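### 4.2 Clearing a bin of mixed blocks

Sorting loose parts out of a bin is among the oldest shop-floor chores proposed for robots, and it remains a useful test of whether a learned policy can replace a hand-tuned picking routine. We compare two controllers on this task. The first, Ponero, plans each grasp from a single depth image. The second, Wadero, is trained on the Miltura set of 3,576 recorded grasp attempts and updates its motion as the gripper descends. Both run on the same arm and start from the same block layouts.

Each trial begins with six elongated blocks, red and green, placed in a metal bin with sloping sides (Figure 3). The bin is clamped to the work surface so that contact with a wall does not shift it. A trial ends when the bin is empty or when the controller has used 40 attempts. No block is moved by hand during a trial.
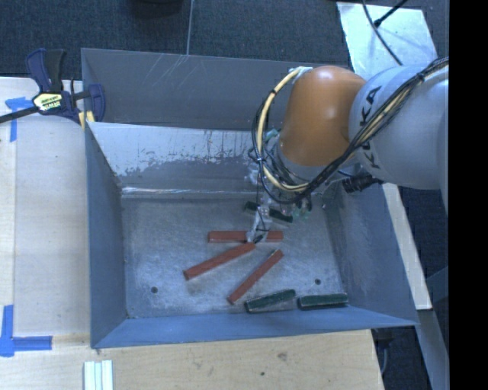

**Figure 3.** Bin-clearing workspace with a KUKA arm and three blocks of each color.

Isolated blocks gave neither controller much trouble. Most failures came from two layouts: blocks lying close together at different angles, and blocks near a wall. In the first, one finger often landed on top of a neighboring block and pushed both out of position. Wadero usually corrected for this on the next attempt, while Ponero tended to repeat the same approach until the layout changed.

Wall contact was harder. The sloping sides limit the directions from which a finger can reach the lower edge of a block, and a worn metal floor returns uneven depth readings. Brynjólfsdóttir reports a similar effect for shallow trays and treats it as a sensing problem. Our logs suggest that reach matters as well — with the block pose supplied by hand, Ponero still failed on blocks parallel to the front wall.

We therefore do not regard the chore as solved for unattended use. Wadero can empty the bin from most starting layouts, but the last 2 blocks account for a large share of its attempts. Section 4.3 examines whether a deliberate push toward the center of the floor reduces that cost.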